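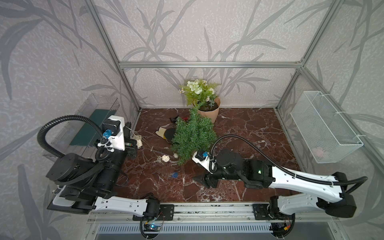
Interior Furnishing II
Unit 6: Artificial Plants and Flowers in Shared Interiors
Melis School of Interior Furnishing
Instructor: Primo Santoro
Handout issued Wednesday, November 10, 2021

6.1 Scope of the unit

Students are expected to have completed Unit 5 (Living Plants and Light). The present unit covers the selection, placement, and upkeep of artificial plants in lobbies, waiting areas, corridors, and offices. Outdoor use is not covered. Wreaths and seasonal pieces are taken up in February.

6.2 Materials

Most artificial foliage in current use is made of molded plastic, of printed fabric, or of a combination of the two. Molded leaves hold their shape and can be wiped clean. Fabric leaves look softer at close range but collect dust in the weave and fade sooner near a window. Petals are usually fabric, and the better grades have a wire sewn or glued along the back so that the flower can be opened by hand.

Stems should be examined at the joint, where a cheap piece will often pull apart. Students should handle at least one sample from each drawer of the materials library before the next meeting.

6.3 Shaping

An artificial plant taken from its carton has been pressed flat and must be shaped before it is placed. Begin with the lowest stems and work upward. Bend each stem at two points, near the base and again near the tip, and turn the leaves so that they face different directions. Flowers should be set at slightly different heights. A piece of average size takes longer to shape than most students expect – allow for this in the installation schedule.
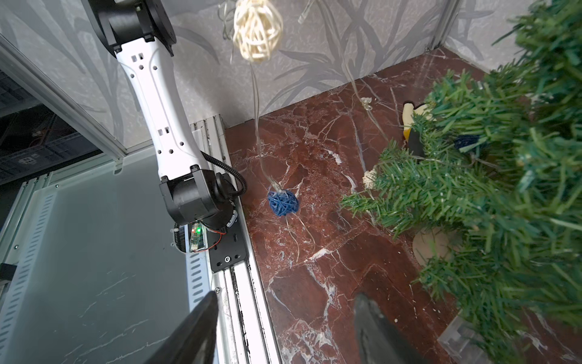 Figure 6-1. Small enclosed work area, viewed from above.

6.4 Containers

The container in which a plant is sold is seldom suitable for display. It is light, and a passing coat or bag will tip it. The usual practice is to set it inside a heavier outer pot and fill the gap with gravel or sand. The surface is then covered with moss, bark, or dried soil.

Outer pots should be chosen together with the floor and wall finishes. Against a strongly patterned wall, a plain pot is preferred. Polished floors require felt or cork pads under any pot of stone or fired clay.

6.5 Placement

Floor plants must not reduce the clear width of an exit route. Where a client asks for a tall piece beside a door, the swing of the door is to be drawn on the plan first. In the Plukevar lobby project, reviewed in class by Serena Sanna, the tallest plants measured 68 inches and were moved twice before the plan was accepted.

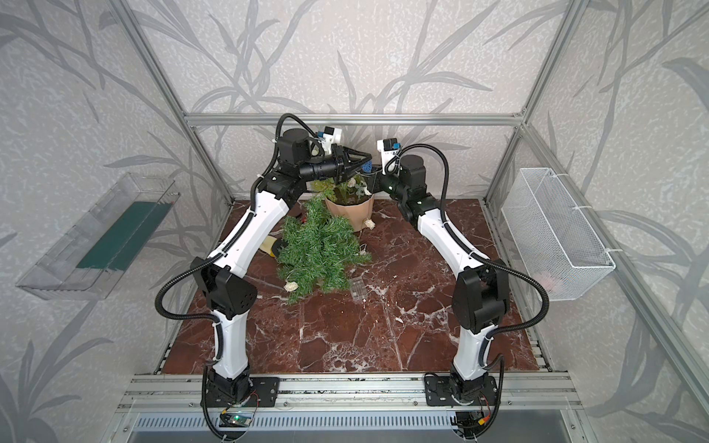

Table pieces raise a separate question of sight lines. A piece on a reception desk should allow a seated person and a standing visitor to see each other's faces without leaning.

6.6 Upkeep

Dust with a soft brush each week. Wash molded foliage in lukewarm water with a little mild soap and let it dry away from direct sun. Fabric flowers are not to be soaked. Faded pieces should be replaced singly, and the client file should record the supplier and color number of each.

6.7 Assignment

Prepare a planting schedule for the Natus waiting area, using the floor plan distributed in Unit 4. The budget is $2,596, including containers. The assignment carries 100 points and is to be left in Room 812 before the next class meeting.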